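Wesava method

The Wesava method is a way of teaching a robot arm to carry out two-handed jobs from recordings of people doing them. The person wears a camera on the head and works with one or two hand-held grippers, and the recordings are later used to train a control program for a robot fitted with fingers of the same shape. It was developed at the Dutham laboratory by a group led by Idalina Valente and was first described in a report dated 17/10/2022.

Background

Earlier work at Dutham relied on remote control, in which an operator moved a pair of arms by means of a matching pair of levers. The recordings were accurate but slow to make. Operators needed several days of practice before their movements were smooth enough to be used, and work that called for a firm push, such as fitting a plug, often ended with the arm stopping itself for safety. The group also found that operators avoided using both arms at once, even where a person would naturally steady an object with one hand.

Hand-held grippers had already been used elsewhere for lifting and sorting. The Wesava method differs mainly in the use of a head camera as the chief source of pictures and in allowing a bare hand to take part in the recording.

Method

Each recording begins with the objects laid out on a board or low table. The person carries out the task at an ordinary pace, then returns both hands to the edge of the working area. Recordings in which an object is dropped are kept but labelled, as the group reported that removing them made the trained program worse at recovering from its own mistakes.

The position of each gripper is worked out from the head camera and from movement sensors. Where a bare hand is used, its position is estimated from the pictures alone. These estimates are less exact, and the training program gives them less weight in the final stage of a movement. 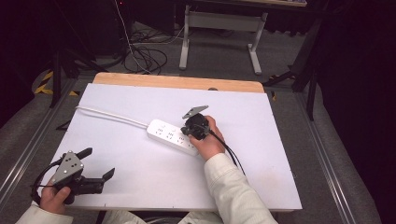 A plug adapter held at the end of a power strip, with a hand-held gripper in the left hand.

Training takes place in two stages. In the first, the program learns to predict the path of the hands over the next second or so from the head camera's view. In the second, the predicted path is turned into movements that the robot can make, with limits on speed and reach. The second stage was written by a member of the group named Ogunleye and is usually known by that name. It can be replaced without repeating the first, so the same recordings can serve more than one type of arm.

Tasks

The published set of recordings covers 10 tasks. Most involve putting one object into or onto another, including fitting a plug into a power strip, closing a lid, stacking cups and threading a cord through a ring. The plug task is the one most often quoted in later work. It requires the parts to be lined up closely, and the cable can pull the plug out of line as it is moved.

Results

In the 2022 report, the program was trained on 137 recordings of the plug task and tested on a two-armed robot. It completed the task in nine of 23 attempts. A program trained on remote-control recordings made in the same number of working hours completed it in four. Most failures happened at the last step, when the plug touched the strip but was turned slightly to one side. Results for stacking and lid closing were better, and the difference between the two kinds of recording was smaller.

A follow-up study the next February added a force sensor to the robot's wrist. The report gave no new figures for the plug task but stated that fewer attempts ended with the plug resting against the face of the strip.

Limitations

The head camera loses sight of the fingers when the person leans over the work, and tasks carried out inside a box or cupboard cannot be recorded reliably. Height also matters. A program trained on recordings from one tall person did poorly on a robot whose camera was mounted lower, and the group now advises using people of different heights.

The method records where the hands go but not how hard they press. Valente has described this as its main weakness for tasks involving tight fits.

Related work

Jurura, a later system from the same laboratory, uses the Ogunleye stage unchanged but replaces the head camera with two fixed cameras. It is intended for bench work in which the person does not need to move about. The two sets of recordings use the same file layout and can be combined for training.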